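**Ticket 453: Counter arm, staff kitchen, Plorano site**
Opened by: Yufang Yao
Assigned to: Ewan Halliday
Status: Open

Kitchen staff report that the arm pauses above the counter and waits for confirmation before each pick. Under the May procedure, one attendant confirms every item, and that person can no longer leave for the serving line.
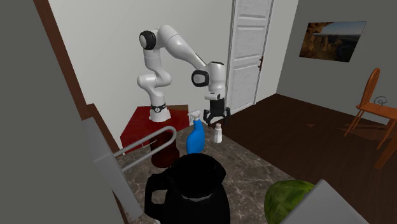
Mr. Halliday reviewed the log and found over 80 confirmation requests in 2 shifts. The threshold has been lowered on a trial basis. Attendants retain the right to stop the arm at any time.

**Pending:** Lihua Su is to revise the attendant duties and submit them to staff for comment. The ticket remains open until the revised duties are signed.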